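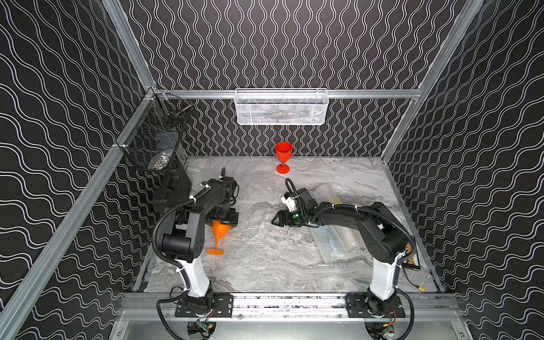

How to Keep Score at a Netball Game Without Starting a Fight

Sooner or later, if you stand near the bench at a Skirkach League match long enough, somebody will hand you a pencil. You are now the scorer. Parents who have ignored you all season will suddenly want to know what you've written down.

What you need

A score sheet (the league one, with the Skironum logo nobody likes), two pencils, an eraser, and a chair. Get the chair early. Brekton's home court has 2 and the coaches will have both.

Before the first center pass

Write the team names at the top. Home goes on the left. Write the player names next to their positions and check them with the captains, who will spell them for you if you ask. I once ran a whole quarter with two players named Paulík on the same team and no first initials. The goal shooter's mother has not forgotten.

Find out who has the first center pass and circle that team. Then agree with the other team's scorer on how you'll talk to each other. You sit side by side and call every goal out loud. It feels silly for the first few minutes and then you stop noticing.

During play

1. When a goal goes in, cross off the next number in that team's row. Do it right away. You will not remember it after the next one.

2. Put the shooter's mark under it, S for goal shooter and A for goal attack. Misses get a dot.

3. Tick off the center pass. They alternate no matter who scored, and this is where most of the trouble comes from. The umpire will look over at you now and then with one arm half raised. She wants to know whose pass it is. Point. Don't shrug.

4. At the end of each quarter, draw a heavy line after the last goal and write the running total beside it. Compare with the other scorer before anyone leaves for orange slices.

When the numbers don't match

They won't, at least once. Stay calm and count the center passes from the last heavy line. If there were 20 passes in the quarter and you have 21 goals, look for the goal scored from a turnover and then look for the one you wrote down twice. If you still can't agree, tell the umpires at the break. They decide, and you write down what they decide, in pencil, with a straight face.

Do not ask the crowd. The crowd has a view.

Substitutions

Note the quarter and the new position. If a coach reshuffles all seven players at once, she is doing it to win the game and also, I suspect, to annoy you personally. 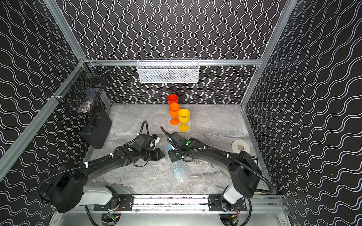
After the final whistle

Total both rows, write the final score in the box, and get both captains and both umpires to sign. Our sheets go to Silvia Ševčík, who enters them for the ladder. She will accept bad handwriting but she sends back anything unsigned, and then you have to chase a teenage captain through a parking lot.

Take a photo of the sheet before you hand it over. One of ours spent most of September under a car seat.

Posted January 29, 2023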